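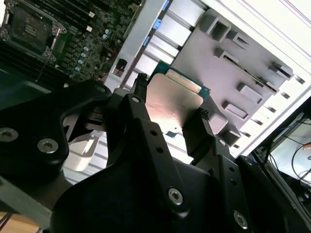

How to Measure and Order Custom Printed Mailer Boxes

Posted in February by the shop blog
Filed under: Packaging Tips, Small Business

My first custom box order was 400 mailers that my candles didn't fit into. They were close! You could sort of bulge the lid shut if you leaned on it. I ended up giving most of them to a neighbor for seed packets and starting over, so let me walk you through how I do it now.

Step 1: Measure the product all wrapped up

Wrap the thing exactly the way you'd ship it, tissue and card and all, and then get out the ruler. Write down length, width and height in that order (box people always want it in that order). Add a quarter inch to each number if it's a soft item and a bit more if you're using crinkle paper.

Step 2: Ask which size they mean

Suppliers quote inside size or outside size, and they don't always tell you which. My first supplier, Jandivholm, used outside, and I assumed inside. Corrugated board takes up space on every wall. Put "inside dimensions" in your email and again on the order form.

Step 3: Pick your board

For anything under a couple of pounds I use E-flute, the thin one. It prints nicely and folds clean. If you're mailing glass or jars, go up to B-flute – it's chunkier and the print looks a little rougher, but I sleep better.

Step 4: Order a blank sample

Kendari sends plain white samples cut to your size, and mine was 19 dollars with shipping. Fold it, fill it, tape it, shake it, drop it off the kitchen counter. I went through 3 samples on my soap box before the flaps sat right, and I'd do it again.

Step 5: Set up the art

Ask for the dieline, the flat outline of your box with the cut and fold lines marked. Put your art on its own layer and leave the dieline alone. Run any background color past the cut line by an eighth of an inch, and keep words away from the folds. Check which way is up on every panel too! My side panel once came back with the logo standing on its head.

Step 6: Order and store

Prices usually drop at a certain quantity, so ask where the breaks are. Boxes ship flat, but 400 of them still filled over half my hall closet. Keep them off a damp floor and store them lying flat – stood on end, they bow.

Comments

allovura_soaps: The inside/outside thing got me too. Do you tape your mailers or just use the tuck flaps?

Reply from author: Tuck flaps plus one strip of paper tape across the front.

Cârstea Ceramics: We use B-flute for mugs and add a divider. Haven't tried E-flute for anything.

paperbird: can you do the dieline part in a free program? mine keeps opening as a blank page

Reply from author: Yes, I use a free one. Try asking them for an SVG if the PDF comes up blank.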